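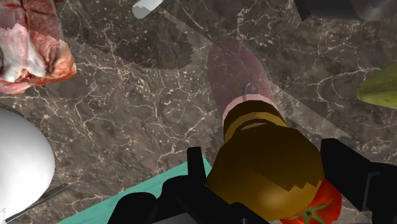 The Return of Brown Marble

For a long stretch of years, a brown kitchen counter was something people paid to have taken out. White stone sold houses, gray stone sold the rest, and the dark counters of an earlier time went into dumpsters or, if the owner was patient, onto the porch of someone willing to haul them away.

That has started to change in Tidside. The town has one stone yard, Grecu, which sits between the freight line and the river on the road out to the old cannery. When the yard moved its slabs into the new shed on 4/1/21, the brown ones were put at the back, along the wall with the leaking gutter. They are at the front now, next to the office door.

The yard sells a brown marble called Gronden. It comes from a quarry at Cillusholm, where it has been cut on and off for 140 years. The upper beds are pale and soft and were mostly burned for lime. The dark stone lies lower down. It is a chocolate color when polished and closer to wet cardboard when it is not, and most blocks have light veins running through them at all angles. The veins are calcite that filled old cracks in the rock.

How a Block Becomes a Counter

A block leaves the quarry about the size of a delivery van with the wheels off. It is sawn into slabs with a frame of blades that moves back and forth under a stream of water, and the work takes most of a day. The slabs are kept in the order they were cut, so that two neighbors can be opened like the pages of a book and set side by side with the veins meeting in the middle. Buyers like this more than the cutters do. It means that one broken slab spoils its partner too.

Gronden breaks more than most. The same veins that people pay for are the places where the stone comes apart. Slabs are backed with a mesh and a coat of resin before they are polished, and the thin resin also runs down into the open cracks on the face and fills them. Some buyers object when they hear this. The yard's answer is that nearly all heavily veined marble is treated the same way, and a slab without resin would not survive the drive.

The polishing is done in stages, each with a finer grit than the one before. A polished face is the darkest. A honed face stops short of the shine and looks softer and a little dusty. There is also a brushed finish, which leaves low ripples that can be felt with the palm, and which collects flour.

At the yard, customers are asked to come and pick the slab in person. A small sample tells very little about a stone like this. A piece the size of a paperback may have no vein in it at all, and the slab it came from may have one as wide as a thumb running corner to corner. The customer stands in front of the slab with a paper template of the sink and moves it around until the hole falls somewhere dull.

What It Costs

The price surprises people in both directions. A plain run of counter for a small kitchen in Tidside, cut from Gronden with a simple edge and one sink opening, was quoted at $1,228 this July, with delivery included. The same run in a popular white marble was more than twice that. Laminate was $767 from the home store in the next town, and the customer would have had to install it.

The low price of the brown stone has a lot to do with how long it was out of favor. The quarry kept cutting in the slow years and stacked what it could not sell. That stock will run out, and the yard expects the price to go up when it does.

Edges add to the bill. The straight edge with a slight bevel is the cheapest and the least likely to chip. A full round costs more and drips down the cabinet fronts. The curved edges that were popular when brown counters were last in fashion can still be ordered, though few people ask.

Living With It

Marble is a soft stone, and it reacts with acid. Lemon juice, vinegar, wine and tomato will all leave a dull mark if they sit, and sometimes even if they don't. This is called etching, and sealer does not prevent it. Sealer slows down stains, which are a different problem. A stain is something that has soaked in. An etch is a place where the surface itself has been eaten away.

On white marble, the stains are the main worry. On a dark marble it is the etching, which shows up as pale rings and spots. Anyone who cannot stand the thought of a ring where a glass stood should buy the honed finish, where the marks blend in, or buy granite.

The usual advice on care is short. Wipe up spills as they happen. Wash with warm water and a little dish soap, and dry with a towel, as hard water leaves a film that is easy to see on a dark surface. Use a board for cutting. Put hot pans on a trivet. Do not use bathroom cleaners, which are often acidic, or scouring powder. A good sealer on Gronden lasts three or four years near the stove and longer elsewhere. To test it, leave a spoonful of water on the stone for ten minutes. If the spot has gone darker, the counter needs another coat.

Small chips can be filled with tinted resin. Etched areas can be polished again by hand, but on a glossy counter it is hard to match the shine around them, and most owners who try it once call the yard the second time.

Light, Walls and Cabinets

Dark counters take light out of a room. In the older houses by the river, where kitchens face north and have one window over the sink, a brown counter can look black by midafternoon in winter. Lamps mounted under the wall cabinets help a great deal. They should be warm in color. A cool bulb turns the brown toward purple.

The brown kitchens of the past paired dark stone with dark cabinets and a tan tile floor, and much of what people disliked about them was the combination. The kitchens going in now have cream or pale green cabinets and plain walls. One house on the hill has used Gronden only for the island, with butcher block everywhere else. Another took a single slab and ran it up the wall behind the range, where the veins can be seen standing up.

Offcuts are sold from a rack outside the Grecu office, priced by eye. They make good pastry boards and windowsills, and the rack is usually empty by Saturday noon. Bring a blanket for the back seat and a second person to lift.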